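Rerkness open day - anyone else go?

mesh_and_bolts
Went to the Rerkness open day on 11 Feb 2022. Most of it was talks, but the Rumano room had the simulator running on a big screen and you could ask for different views. The task was a marker in a mesh pen cup. Sevim Yüksel ran the demo and took questions for an hour.
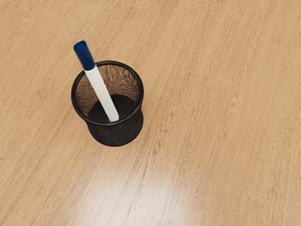
Pen cup and marker, view from over the table

kocabas_fan
I was there too. They told us 2,000 simulated runs with that one cup. Seems like a lot for one cup. I'd have liked to see a real arm on a real desk.

mesh_and_bolts
It was 1,778 when I asked, maybe they rounded for your group. And Erdal Aksoy did say real hardware is planned for March - Lallstead site, sign-up needed.

tmill6
Don't agree about the real arm. Mesh is a pain to render and they got it decent. Second view, with the arm and the two-finger gripper open over the near side of the table:

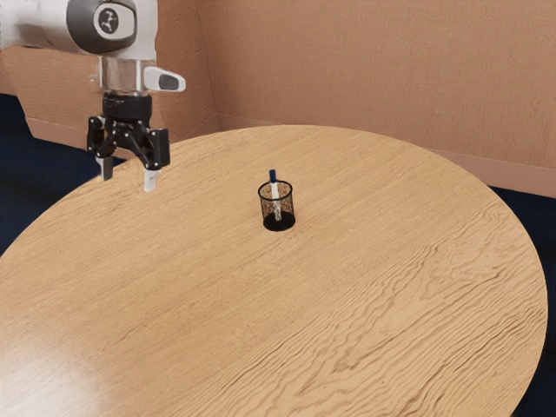
Nesrin Avcı
Decent rendering doesn't tell you much about grasping. I asked what friction values they use for the marker and got "we tune it." I'd want that written down before March.

kocabas_fan
Same. Did anyone get the handout? They ran out by the time I got to the door.

tmill6
Have it, 6 pages. Will scan it tonight.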